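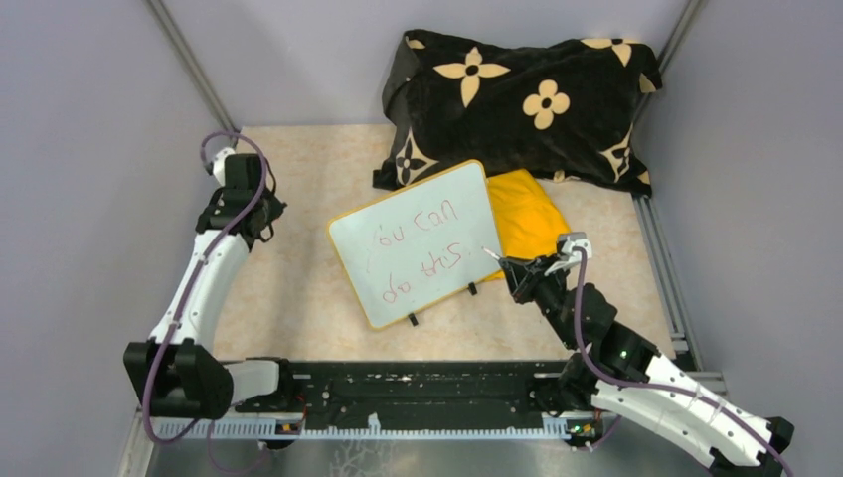 I wanted a little whiteboard for ages before I finally gave in and bought the Kusura one, and I've now had it since September, so I think I'm allowed an opinion!

First off, it's small. Properly small. If you're after something for the whole family's week, get a bigger one. Mine is for a few words at a time (a nudge, a phone number, what's for tea) and for that it's lovely. The orangey-yellow border is a cheerful colour and I spot it straight away, even when I've dumped it among the cushions and dusters on cleaning day. Mine says "You can do this." at the moment, in red, which got me through a very long tax form.

Now the pens. I've been using a thin red one and it comes out a bit faint, so from across the room you have to squint. I bought a Bennani marker with a fatter tip as well and that's much bolder, though you lose space fast and end up squashing the last word in. My handwriting slopes whatever I use, so I can't blame Kusura for that.

Wiping is my main grumble. It does smudge, and the marks hang about if you leave writing on for more than 2 or 3 days. A dry yellow cloth gets most of it off, a damp one gets a bit more, and then I give up and write over what's left. My friend Anqi Cao has the Drelness board and says hers wipes cleaner, but it's got a dull grey edge and cost her 9 pounds more, so I'm not swapping.

The little black clips or feet along the bottom are handy for propping it up. Fine on a desk, a bit wobbly on anything squashy.

Would I buy it again? Yes, probably, with the fatter pen in the same order. 4 out of 5 from me, and I'd have gone higher if it wiped properly.

Clarkovska Home Reviews | Contact us | © 2023 | Back to top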